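Hiring Transport for Wedding Guests: Notes from Redgate
Print this page | E-mail this page
Reading time: 2 minutes
November 2023

In June my household was responsible for moving guests between the ceremony at Redgate and the reception at Plelaria. The following notes concern the hire of coaches and cars, and are offered to readers who have the same duty before them.

Three firms were asked for written prices. The lowest was 1,094 pounds and the highest 1,859 pounds, both for two coaches and one car for the couple. The lower price excluded waiting time, a point which became clear only on the second page of the terms. 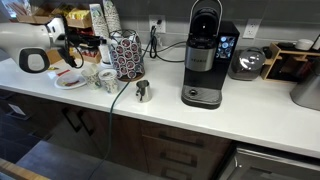
We accepted the offer made by Barrera. Its bookings manager, Despina Chiriac, confirmed the collection times in writing and required a deposit of 200 pounds. The balance was payable before the day.

Waiting time deserves particular attention. Photographs overran, and the second coach stood outside the church for longer than had been agreed.
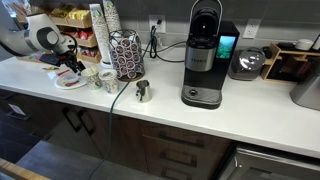 Refreshments on board were charged separately, and we declined them. Guests with a long journey may nevertheless wish for something on arrival. A modest counter will suffice, with patterned paper cups set out and packets arranged on a tiered rack where they can be reached. The venue should be asked in advance whether this is permitted.

Sándor Orbán, who drove the car, advised that the return journey be fixed at two departures. This advice was followed and no guest was left behind. 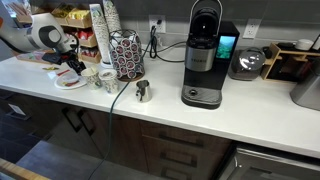
Paper cups and coffee pods on the counter.

Parking permits at Plelaria must be requested by the hirer. The coach firm does not do so.

This site uses cookies. By continuing to browse, you accept their use.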